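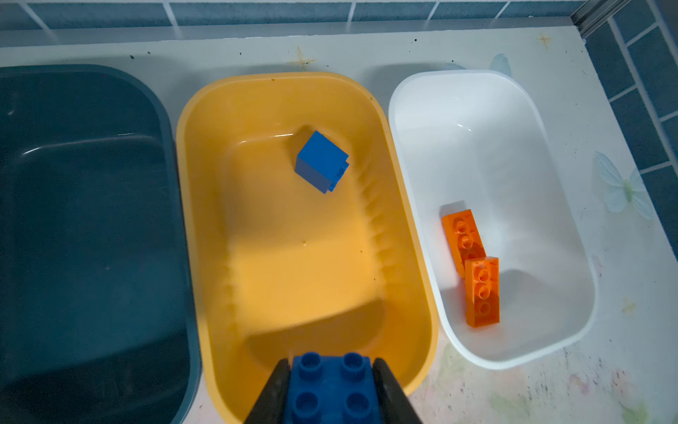

February, after supper

Two robot arms in the shed and I still carried the recycling out myself.

Spent the evening on bricks again. The job, as agreed with Delwyn before he lost interest and went to look at the kettle: green in the teal bin, blue in the yellow, orange in the white. A toddler could do it. A toddler would also not need a new power supply from Van Rooij at 189 plus shipping, though I grant the running costs are higher.

First task was tightening the left shoulder, which had developed a sag. Took it apart, found nothing wrong, put it back together, sag gone. Wrote "fixed" in the notebook. Manolis will ask what I did and I will say something about torque.

Then tipped out the bricks and let both arms sit over them while I fussed with the speed settings.

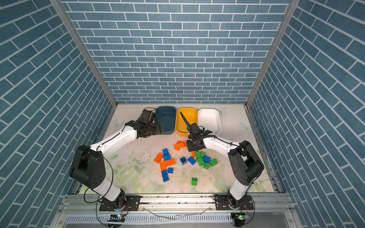

*Bins empty, bricks out, both arms over the floor.*

Bram phoned from Cusbridge at 9:30 to ask if it was sorting yet. I said define sorting. He said he'd call back in March.

Changed the grip width by 2 mm. Changed it back. Put the wrist camera exposure down a notch, as blue and green were looking far too friendly with each other under the shed light. I'd promised myself I would only change one thing at a time, and I did, five times, very fast, with no notes in between. 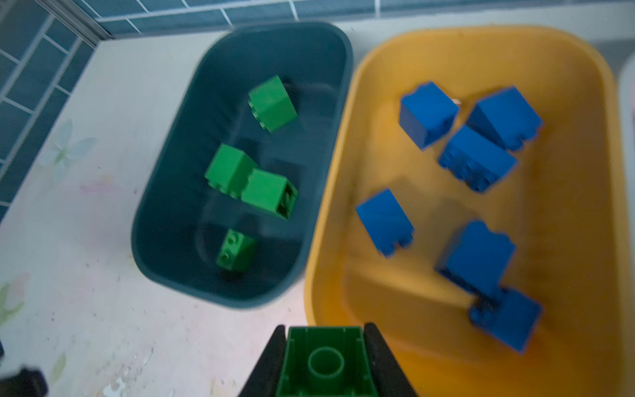
*Wrist camera. Green one in the fingers, more green in the teal bin, blue in the yellow.*

Colors are the easy part, I think. What bothers me is how the fingers take hold of a brick lying at an angle. Geert says to add foam pads. Geert says to add foam pads to everything, including, last year, my bicycle.

Still to do: tidy the right arm's cable, which I have now draped three different ways. Scrub the mat, flowers and all. Order more M3 bolts. Find out who has my good hex key (Jozef).

Bed at midnight. Recycling is Jozef's turn next time, or the left arm's.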